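2025년 12월 3일 | 글 이리시 올란다(Érica Holanda)
공유 197 · 댓글 3

소총 청소와 보관, 집 작업대에서 하는 순서

사격장에서 돌아온 날 저녁에 총열만이라도 닦아 두면 다음 날 일이 절반으로 준다. 아래는 우리 클럽 회원들이 집에서 쓰는 방법을 모은 것이다. 총기를 집에 두는 조건은 지역마다 다르니 허가와 보관 규정은 각자 확인한다.

시작하기 전에
탄창을 빼고 노리쇠를 당겨 약실을 눈으로 보고, 손가락으로 한 번 더 확인한다. 탄약은 다른 방으로 옮긴다. 같은 작업대에 탄약 상자를 올려 둔 채 청소하지 않는다. 창문은 열어 둔다. 용제 냄새는 생각보다 오래 남는다.

총열
꽂을대는 반드시 약실 쪽에서 넣는다. 구조상 총구 쪽에서만 넣을 수 있는 총이라면 총구 보호대를 끼운다. 크라운에 흠집이 나면 탄착군이 벌어지고, 이건 닦아서 고칠 수 없다.
용제를 적신 패치를 두 장 통과시키고 10분 둔다. 그다음 구경에 맞는 청동 브러시를 왕복시킨다. 브러시는 총열 안에서 방향을 바꾸지 말고 끝까지 밀어낸 뒤 당긴다. 마른 패치로 닦아내고, 패치가 옅은 회색이면 거기서 멈춰도 된다. 하얗게 나올 때까지 닦는 사람도 있는데 나는 그렇게 하지 않는다.
파란색이나 녹색 얼룩이 계속 묻어 나오면 구리 잔류물이다. 구리 제거제는 제품에 적힌 시간을 넘기지 않는다. 청동 브러시도 구리 제거제에 반응해 패치를 물들이므로 이때는 나일론 브러시로 바꾼다.

스테인리스 총열도 녹이 슨다
속도가 느릴 뿐이다. 지우세아라 푸르타두는 비 오는 날 대회를 마치고 총을 가방에 넣은 채 일주일을 두었다가 가스 블록 주변에 갈색 점이 생겼다. 젖은 총은 집에 오자마자 가방에서 꺼내고, 총열 덮개를 분리할 수 있으면 분리해서 말린다. 드라이어는 찬 바람으로 쓴다.

노리쇠와 약실
노리쇠 뒤쪽의 탄소 찌꺼기는 용제에 담가 불린 다음 나무젓가락 끝으로 긁는다. 금속 긁개는 급할 때만 쓴다. 폐쇄 돌기 사이는 면봉이 가장 편하다. 약실은 전용 브러시로 돌려 닦고, 기름기가 남지 않게 마른 패치로 마무리한다.
윤활유는 노리쇠 몸통의 반짝이는 마찰면에만 얇게 바른다. 많이 바르면 화약 찌꺼기와 섞여 반죽처럼 된다. 겨울에 야외에서 쏠 총은 양을 더 줄인다.

나사 조임
조준경 링 나사는 토크 드라이버로 조인다. 수치는 링 제조사 설명서를 따른다. 조인 뒤에는 나사 머리와 링에 걸쳐 페인트 마커로 짧은 선을 그어 둔다. 선이 어긋나 있으면 풀린 것이다. 지르세우 파셰쿠는 지난 5월 대회에서 영점이 자꾸 움직여 총열을 의심했는데, 원인은 받침 나사 하나였다.

사격 기록
총열을 거쳐 간 탄 수를 수첩에 적는다. 내 총은 지금 1319발이다. 나는 약 120발마다 총열을 제대로 청소하고, 그 사이에는 노리쇠만 닦는다. 청소한 날과 그 뒤 첫 발이 어디에 맞았는지도 같이 적어 두면 총에 맞는 주기를 찾기 쉽다.

보관
금고 안에는 실리카겔을 넣고 습도계를 둔다. 습도는 50퍼센트 아래로 맞춘다. 천이나 스펀지로 된 운반 가방은 습기를 머금으니 장기 보관용으로 쓰지 않는다. 총열에 보관용 기름을 발랐다면 쏘기 전에 마른 패치로 꼭 닦아낸다. 총기와 탄약은 따로 잠근다.

다 쓴 패치와 걸레
용제가 묻은 천은 뭉쳐 두면 열이 날 수 있다. 펴서 바깥에서 말린 뒤 뚜껑 있는 금속통에 모으고, 지역의 유해 폐기물 수거에 맞춰 내놓는다. 작업대는 비눗물로 닦고, 납이 묻었을 수 있으니 손은 찬물과 비누로 씻은 다음 음식을 만진다.
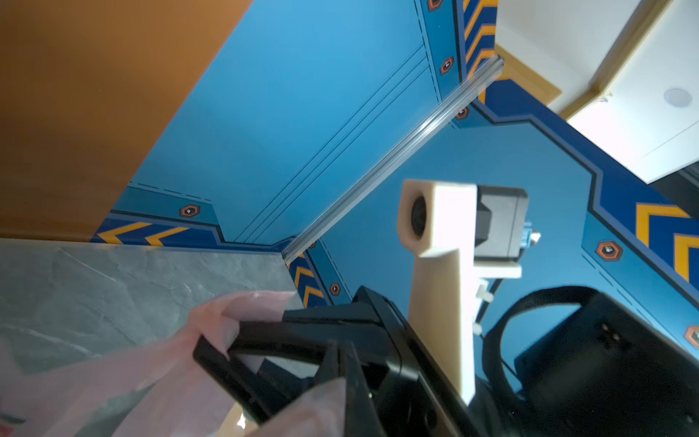

구겨진 반투명 분홍색 비닐봉지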